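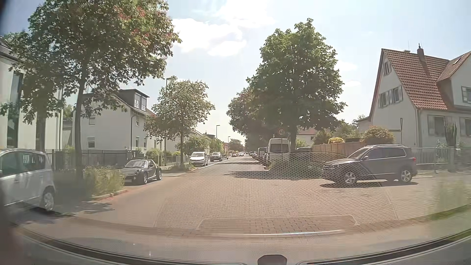 A residential street in Wunbridge, seen from behind the windshield.

Side streets in Wunbridge to get new stop lines and longer no-parking corners

If you have ever crept out of a side street in the older part of Wunbridge, nose first and fingers crossed, you will be glad to hear that the town is finally doing something about its corners. Starting in February, crews will be repainting stop lines and extending the no-parking stretches at 122 junctions, beginning with the streets between Anonen Park and the old rail depot and working their way out toward the school.

The work was approved last month after a long evening of public comment (the meeting let out close to 11 p.m., and the coffee ran out well before that). Residents had sent in 1063 responses to a survey on neighborhood driving, a very good turnout for a town our size, and the complaint that came up again and again was visibility. People said they couldn't see past parked vehicles without rolling halfway into the road, and those on the through streets said they never knew whether the car at the corner had spotted them.

"I've lived on Echeverría Street for a long time and I still hold my breath at that one turn by the bakery," said Tekle Birhane, the town's street safety coordinator, who has walked most of the junctions on the list himself with a tape measure and a can of marking paint. "Most drivers around here are careful and patient people. We just want to give them a fair chance to see each other."

Under the plan, curbs will be painted yellow for 6 extra feet on each side of a junction, and worn stop lines will be redone in a thicker, longer-lasting paint. Where trees or hedges have grown out over the sidewalk, owners will get a friendly letter first, with plenty of time to trim things back before anyone from the town comes by with clippers. Birhane was keen to point out that no healthy street trees will be taken down – a worry that a good many folks raised at the meeting, and understandably so, as the shade is one of the things people love most about living here.

There will be some parking lost, and the town isn't pretending otherwise. Most blocks will give up a space or two, and residents on the narrower streets near the depot have asked whether the gravel lot behind the library could be opened overnight to make up for it. The town has agreed to try that through the spring and see how it goes. Overnight permits will be free during the trial and can be picked up at the front desk of the town hall, where you'll also find a large paper map of the junctions if you'd like to look up your own corner.

Painting will be done by Ekau, the contractor that handled the crosswalks by the school last summer. Each corner should take around two hours, drying time included, and crews will be out between 9 a.m. and 3 p.m. so that the morning and evening traffic can get through as usual. Notices will go up on lampposts ahead of time, and drivers are asked to move their cars by 8:30 a.m. on the day their block is scheduled. Anyone who has trouble moving a vehicle, whether because of illness or travel or a battery that has given up in the cold, can call the streets office and someone will help sort it out.

Rain or snow will push the schedule back, and updated dates will be posted on the town website and on the board outside the library.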